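# Mirror cube people, get in here

Got my first mirror cube on Tuesday and I'm completely hooked. It's been living on the work table next to the stapler and the power strip ever since, and I pick it up every time I'm supposed to be doing something else! 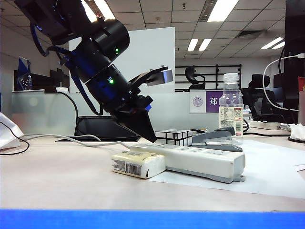 ## Replies

**carkmont_cuber** wrote:

Oh nice, the silver ones are so pretty when they catch the light. Are you solving by feel or by eye? I learned mine with my eyes shut (my daughter Erlinda dared me) and it took 80 tries before I got the last layer.

**hatem_ashour** wrote:

> Are you solving by feel or by eye?

By eye so far, and badly. I can do a regular cube in a couple of minutes, but with this one I keep grabbing a piece that's just a hair too thick and wrecking the whole second layer.

**jolilport** wrote:

Same method as a normal 3x3, so don't go learning anything new. Turn it so the center you want is on the bottom and match heights. Also, get it off the work table. Those shiny faces scratch if you so much as look at them, and a stapler is about the worst neighbor I can think of.

**carkmont_cuber** wrote:

Gotta disagree with jolilport there. Mine has been in a backpack with keys for two winters. Scuffs, sure – but it turns better than it ever did new, and a cube in a drawer is a cube you don't practice on. Leave it out!

**jolilport** wrote:

Two winters with KEYS. I need to go lie down.

**hatem_ashour** wrote:

Ha, it's staying on the table. I might move the stapler, though. Any tips for the last layer? I get the corners in the right spots and then can't tell which way they're twisted.

**erlinda_c** wrote:

Run a fingertip along the top. If a corner is twisted you'll feel a step, even when it looks flat. Took me some 200 solves to trust my fingers over my eyes, and now I do it while watching TV.

**hatem_ashour** wrote:

Just tried the fingertip thing and got it on the second go!! Scrambling it again right now.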